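Protecting and Setting a Small Wood Table

Kitchen & Dining > Tables > Care and Use

Light-finished tabletops show ring marks, heat bloom and edge scuffs sooner than dark ones. The notes below apply to small tables with a clear-coated pale surface used for one or two place settings. They do not apply to oiled or waxed tops, which are covered on a separate page.

Cleaning before use

Wipe the top with a microfiber cloth dampened in plain water, following the grain. Dry at once with a second cloth. Dish soap is acceptable at a few drops per quart of water. Do not use vinegar, ammonia or melamine sponges on a clear coat; all three dull it over time, and the dull patch can't be buffed out.

If the top has a cable grommet, lift out the insert if it is removable and clean the cut edge with a dry brush. Crumbs and liquid collect there. The cut edge of the hole is often sealed less thoroughly than the face, and swelling normally starts at that point. Check it with a fingertip every January and reseal if it feels raised.

Placemats

Woven vinyl or tightly woven cotton mats give adequate protection for bowls up to 65 °C on the underside. Above that, add a plate. Vratislav Bednárik measured underside temperatures on the Huvum bench for the Sorthorpe workshop notes and found that a flat plate between bowl and mat made more difference than doubling the mat.

Position the mat so that it lies fully on the table. On a top with rounded corners, keep it clear of the curve, or the mat corner will hang unsupported and curl. A long mat can be laid front to back instead of side to side on a narrow table. This leaves the other half of the top free for cups or serving dishes. Striped mats are easy to square up: sight one stripe against the table edge and adjust. 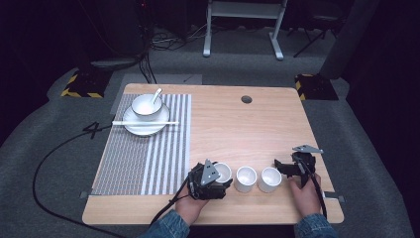 Bowls should sit on a plate wide enough to catch drips from the spoon. A ceramic soup spoon can stay in the bowl until the meal starts. Chopsticks go across the front of the plate, parallel to the near edge of the table, if no rest is provided. After eating they should go on a rest or a side dish, as broth will run off the tips onto the weave.

Small cups are best kept in a row toward the diner's side, with enough space between them for a hand to close around each one. Fill to two-thirds. Cups without a foot ring trap condensation and should have a coaster or a folded napkin under them. Check the underside of new cups for unglazed grit before sliding them on any clear coat. A few strokes of 400-grit wet paper will take it off.

Marks and repairs

White rings: lay a dry cotton cloth over the ring and apply an iron on the lowest setting, no steam, for 3 seconds. Lift, inspect, repeat if needed. Stop if the finish softens.

Scratches through the coat: clean with mineral spirits, let dry overnight, fill with a clear wax stick and level with a plastic card. Doležal and Trarko sticks were both tried here. The Doležal is harder and suits warm rooms; the Trarko spreads more easily but picks up lint.

Worn coat: recoat the whole top. Spot coating leaves a visible border on pale wood. Scuff with 320 grit, vacuum, wipe, and apply two thin coats of water-based satin. The Sorthorpe test top measured 3,150 square centimeters and took 117 milliliters for both coats.

Storage

Store mats flat or rolled with the face outward. Never fold them. Stack plates with a sheet of paper towel between each, and keep bowls in a separate stack. Ceramic spoons chip at the handle end and should be stored lying down, one layer deep.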